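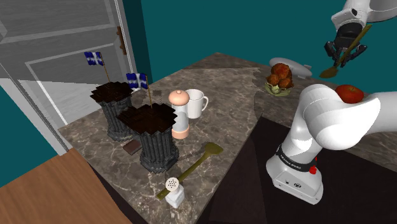
Visite au salon du cadeau de mariage de Cludberg

Le catalogue promettait 136 exposants venus montrer ce qu'on offre aux jeunes mariés quand on ne sait pas quoi leur offrir. J'ai fait le trajet depuis Fostow, payé le parking, puis payé l'entrée, et j'ai passé la matinée dans deux halles où l'on vous tend un gobelet de mousseux tiède toutes les dix minutes. Cela aide sans doute à vendre.

Commençons par le verre, puisque c'était mon prétexte. La maison Tasik occupait l'angle le mieux placé avec ses vases, ses carafes et une série de coupes gravées aux initiales du couple. Le commercial parlait de « taille main ». J'ai demandé si la gravure l'était aussi. Il m'a répondu que la finition l'était. J'ai reposé la question autrement et j'ai eu droit à la même phrase, avec un sourire en plus. La coupe moyenne coûte 197 euros, sans les initiales, qui viennent en supplément, et sans l'écrin, facturé lui aussi. Elle est jolie, je ne dis pas le contraire. Posée à côté d'une coupe sans marque achetée à la brocante, je ne suis pas sûr que ma belle-sœur ferait la différence.

Chez Wolde, on fait plutôt dans le métal argenté : ronds de serviette, bougeoirs, petites boîtes à dragées. Le poinçon est si discret qu'il m'a fallu mes lunettes. « Argenté », donc, pas « argent », et l'étiquette le dit, mais le panneau au-dessus du stand parlait d'« orfèvrerie de famille » en lettres bien plus grosses. Quant à l'entretien, la vendeuse assure qu'un chiffon suffit. Je garde chez moi un plateau qui prouve l'inverse.

J'attendais davantage de la démonstration de gravure, annoncée comme le clou de la journée. Ayana Lencho, qui la présentait, connaît son affaire : elle a expliqué pourquoi un verre trop mince éclate sous la meule et pourquoi elle refuse certaines pièces que les clients apportent. Six minutes intéressantes, puis le micro a été repris par un animateur pour une tombola – j'ai gagné un porte-clés.

Restent les emballages. Presque tout est livré avec un certificat, une carte cartonnée racontant l'histoire d'un motif, un ruban. J'en ai lu plusieurs. Aucune ne disait où la pièce avait été fabriquée. Sur un stand, la personne a fini par retourner la boîte pour chercher avec moi, sans succès, et m'a promis un courriel. Je l'attends toujours.

Côté pratique : le vestiaire ferme avant le salon, les sandwichs sont chers et le carton pour remporter ses achats est payant. La prochaine édition est prévue en avril, avec une halle de plus. J'irai peut-être pour la gravure, si on la laisse finir. Pour le cadeau de mon neveu, je suis reparti les mains vides, porte-clés mis à part.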